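Section 4. Receiving and Returning Items at the Counter

4.1 Purpose of this section

This section sets out how counter staff prepare the Traditz lending station, receive returned items, and enter them in the record. It applies to all Drila lending rooms that loan household goods, luggage, and textiles. Staff who work only in the stockroom should read Section 6 instead.

4.2 Before opening

1. Turn on the station at the wall switch and wait for the green light.
2. Sign in with your own staff number. Shared sign-ins are not permitted.
3. Select Counter, then Returns.
4. Check that the date shown at the top of the screen is correct. If it is wrong, contact Dagim Adugna before accepting any item.
5. Print a test label and place it in the day folder.

Note: The label roll holds 300 labels. A new roll must be fitted when the red stripe appears on the paper. Do not pull the roll backward through the printer.

4.3 Receiving padded and soft goods

Cushions, padded bags, covers, and similar goods are received one at a time. Loose wrapping is to be kept apart from the item until the entry has been saved.

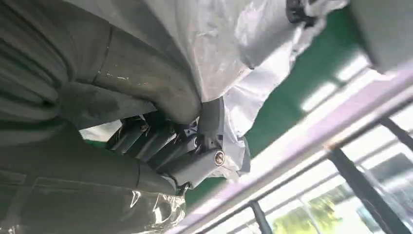

1. Ask the borrower for the loan slip or the name on the account.
2. Find the item number on the sewn tag. Item numbers for soft goods begin with 252.
3. Enter the number and press Find.
4. Compare the entry with the item. If the two do not match, press Hold and place the item on the hold shelf.
5. Check seams, zippers, and straps. Record any damage in the Condition box in plain words, such as "seam open" or "strap missing."
6. Press Save. The borrower's account is cleared at this point and a receipt is printed.

Caution: Do not press Save until the condition check is complete. A saved return can be reopened only by a supervisor.

Items that need cleaning are marked C and sent to Alemneh with the next collection. They remain listed as unavailable until Wubit Abera or her deputy has signed them back in.

4.4 Bags and packaging

Borrowers may leave clean carrier bags for reuse. These are not loan items and must not be given an item number. Bags with holes or food marks are to be refused politely.
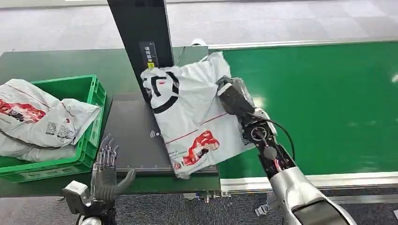 Figure 4-2. Plastic shopping bag at the table.

4.5 Items without a tag

1. Select Untagged from the Returns menu.
2. Enter a short description and the borrower's name.
3. Write the temporary number on a paper label and tie it to the item. Do not use tape on fabric.
4. Tell Tiruwork Shiferaw by the end of the shift.

The full list now holds 2,631 items, and a missing tag can usually be traced by description alone - provided that the description was entered with care.

4.6 Error messages

Code 158 means that the item is already shown as returned. Press Cancel and check the number again. If the code appears a second time, place the item on the hold shelf and complete an Erner report form.

Revised Sunday, March 2, 2025. Questions on this section should be sent to Sumeya Alemayehu.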